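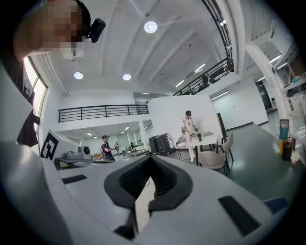 Topic: Big white room with a mezzanine, what would you do with it?

stairwell_sue
Joined: December
Hi all, longtime lurker, first real post. We've moved our shared workspace into the Brisell building and I got put in charge of making the main room nice. It's a big bright white room with a high ceiling and a mezzanine that wraps around it, black railings, and a low alcove tucked underneath. We've got a long grey desk by the tall window, a large white partition wall near the middle, and a round white table with four chairs. And so far that's what I'm working with!

My problem is that it feels cold. Not temperature cold, just... dentist cold. Everybody who walks in lowers their voice. I have a budget of $300 until spring, so please don't tell me to rip out the ceiling. Where would you start?

gravyboat10
Rug. Under the round table, big enough that the chairs stay on it when you pull them out. Done. Spend the whole $300 on that and you'll feel like you have a different room.

Wichai Panyasiri
I'd disagree with the rug, sorry gravyboat. We had one under a meeting table at Drondgate and the chair legs chewed it up in one winter, plus crumbs forever. If it's me I go after the lighting first. What do you have up there now?

stairwell_sue
Mix of things. There are round recessed ones in the ceiling, then a set of linear strip lights over on the right, and the alcove has its own small ones. Daylight from the window is lovely, I have zero complaints there. It's after four in December that it gets grim.

Wichai Panyasiri
OK so leave the strips off whenever you can get away with it and put two or three lamps down low. One on the long desk, one floor lamp in the alcove. High ceilings eat light and you want some of it at face height. Check which switch does what before you buy anything — in our place it took me a week to find the one for the stairs.

gravyboat10
Lamps are fine but they don't do a thing for echo. Sue, does it echo?

stairwell_sue
Oh my gosh yes. I dropped a stapler last week and somebody upstairs yelled "you OK?"

gravyboat10
RUG.

yaneth_c
Hi, Yaneth Cusi here, I ran the front room at Echeverri for a few years (also white, also with an upstairs, so I feel your pain). You're both sort of right, but I think the partition is the thing to work on. You've got a big blank wall standing there in the middle and it's free real estate. Hang felt panels or even a heavy quilt on the side facing the table. It soaks up noise and gives people something to look at besides white. Ours were secondhand and came to way under your budget.

Then I'd move the round table. If people have to walk past it all day it never feels like a place to sit. Try it closer to the alcove for a week.

Wichai Panyasiri
Quilt on a partition sounds like a craft fair to me, but the felt I could live with. Would the partition even take the weight?

yaneth_c
Ha, I like craft fairs! Good question though. Sue, is yours fixed to the floor or freestanding? Please find out before you hang anything heavy on it.

stairwell_sue
I'll have to ask the building people. I'm kind of in love with the felt idea though. Dark green maybe? The chair in front is grey so nearly anything goes.

prendard_fan
Don't do dark green, you'll be sick of it by summer. Mustard. Also plants!! Trailing ones up on the mezzanine so they hang down past the railing. It's the one thing an upstairs is good for.

gravyboat10
And who's watering those?

prendard_fan
Pothos don't care, gravyboat. Mine went most of December without a drop.

stairwell_sue
OK, plan for now: floor lamp in the alcove, table gets moved over there to try it out, and I'm pricing felt once I hear back about the partition. Rug is on the maybe list (gravyboat, I hear you). I'll come back and tell you how the echo is doing.

gravyboat10
Measure the table with the chairs pulled OUT. People always measure with them tucked in and then the rug's too small.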